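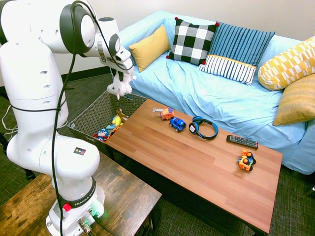 Caltodley, October

Why does everything need a home? A tidying-up explainer for younger readers

Think about where you sleep. You have a bed, and every night you go back to it, and if somebody moved it into the garden while you were brushing your teeth you would be very surprised indeed. Toys don't mind where they sleep, of course, but the people who look for them in the morning mind a great deal, and so this page is all about giving things a home, and how a basket and a coffee table can help.

A basket by the table

Lots of families keep a basket in the living room, down on the floor next to the coffee table. The one in our picture is wicker, a sort of grey-brown colour, and it has a yellow soft toy, a brown soft toy and a little superhero in blue and red inside it already. A fluffy white one, a lamb or a sheep, is hanging just above them.

Wicker is a very old idea. People take long, bendy stems or strips, often from a plant called willow, and weave them over and under and over and under, a bit like the paper mats you may have made at school with two colours of sugar paper. The weaving is what makes it strong. One willow stem on its own will bend if you lean on it, but when lots of them are holding on to each other they can carry logs, potatoes, washing or a whole crowd of teddies. At the little basket museum in Dratwood there is a fishing basket made from 389 separate stems, and it took the maker 18 days to finish it. (Children are allowed to try weaving a small one there, and it is much trickier than it looks!)

Baskets are also full of tiny gaps, and the gaps let air in. Soft toys like air. If you shut a damp teddy in a plastic box with the lid on he may start to smell a bit like an old sponge, and then he will have to go in the wash, so do let him dry properly before he goes away.

What does sorting mean?

Sorting means putting things into groups because they are the same in some way. You could sort by colour, or by size, or by what things are made of, or by what they are for. There isn't one right answer, and grown-ups argue about it too, especially when it comes to kitchen drawers.

Let's try it with the coffee table. There is a little blue car on it, and a bus or truck in orange, blue and yellow, and another vehicle in orange and yellow that looks like a small construction truck. If you were sorting by what things are, those would all go together, because they are all vehicles. But suppose you sorted by colour. Now the blue car might go with the blue headphones! That makes a very handsome blue pile, but it is not much help when somebody wants to listen to a story.

And what about the remote control? It is black and covered in buttons, and you can hold it like a toy, but it isn't one. It is a tool, and so are the headphones. Tools like these want to live where everyone in the house can find them, so leave them out of the toy basket. A remote control at the bottom of a basket is a terrible thing to look for, and I say this as someone who once spent a whole evening with the television stuck on a programme about gravel.

Soft things and hard things

Some people like to keep soft toys in one place and hard toys in another. Hard toys can have corners and little wheels that catch on fur. Other people pop everything in together and that is perfectly all right too, as long as you put the heavy things in first. Heavy at the bottom and fluffy at the top is a good rule for baskets, and it works for shopping bags as well. Nobody wants a tin of beans on top of their strawberries.

Keep an eye out for small pieces while you are at it. They like to hide next to bigger toys, or slide down the side of the sofa, and they are no fun to tread on with bare feet. If you have a baby brother or sister, give small pieces to a grown-up straight away, as babies will put nearly anything in their mouths.

Try it at home: the Skiso game

Skiso is a tidying game we play in our own house. You need a basket, some toys and one other person.

Put the basket on the floor. Take turns to choose a toy, and before it goes in, say one true thing about it: "This one is woolly," or "This one has four wheels." You can't say the same thing twice. Carry on until you have run out of toys or somebody has got the giggles. Our longest game had 32 turns, and by the end we were down to "This one smells of toast."

Once the table is clear, give it a wipe with a soft, dry cloth, and your tidying is done until tomorrow, when it will all come out again.

Last updated: October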